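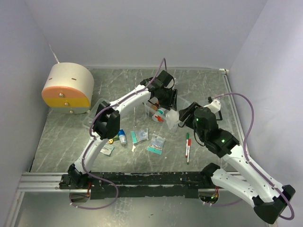 Posted by Shirley Gill, 31st July
Filed under: Equipment meetings

Notes from the equipment meeting, typed up by me from my own scribbles, so shout if I've got you down for something you didn't say.

Present: me (chair and notes), Ganach bench team, Omura bench team, Joanna from purchasing. Apologies from stores, who were unloading.

1. Last time's actions
All done except the spare cable order, which is mine and has been mine since April. Sorry! It'll go in this week.

2. Second two-arm bench
We spent most of the hour on this one. The Ganach lot would like another bench the same as the one they've got, two arms on one rail, and they made a good case for it. They want to carry on with the small household bits (bottles, pens, zip bags, that sort of thing) and have the other bench free for bigger stuff. Vosix have quoted 3855 for the frame, rail and panels, delivered but not put together. The arms are a separate quote and we haven't got it yet, so I wasn't keen to say yes to half a bench and then find we couldn't afford the rest. Joanna agreed with me, rather firmly.
Agreed: wait for the arms quote, then decide on the lot together.

3. Gripper fingers
Fingers get scuffed and we need to budget for that properly instead of raiding petty cash.

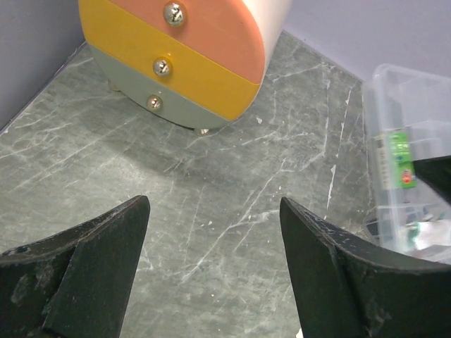
Omura asked for a yearly line of 600 to cover fingers and the screws that go with them, and I think that's fair. There was a bit of a back and forth over whether to buy from Gál or print our own. Printed ones are cheaper, but somebody has to stand over the printer, and it always seems to be the same somebody. We'll buy 10 pairs from Gál to start with and keep a tally of how long each pair lasts. The tally sheet goes on the cupboard door, please, and please fill it in!
Agreed: 600 a year, first order to Gál.

4. Tabletops
Do we stay with the grey marble pattern for the new bench or go plain? I like the marble, Omura would prefer plain, and we went round this twice. Vosix charge 52 extra for a second top, so we could simply have one of each and swap.
Agreed: ask for both on the quote.

5. Boxes and bits
We want more clear plastic bins and trays. Joanna would like a proper list with sizes, and I'd like it before she asks me again. Small drawers too, if anyone spots a decent set.

6. Any other business
Could whoever has the good hex keys bring them back? Also the rail needs to go on the insurance list as its own item, which I'd completely forgotten.

Actions
Me: cable order, insurance list
Joanna: chase Vosix for the arms quote and both tops
Ganach team: bin and tray list, with sizes
Omura team: Gál order, tally sheet

Next meeting when the arms quote is in. I'll send a message round.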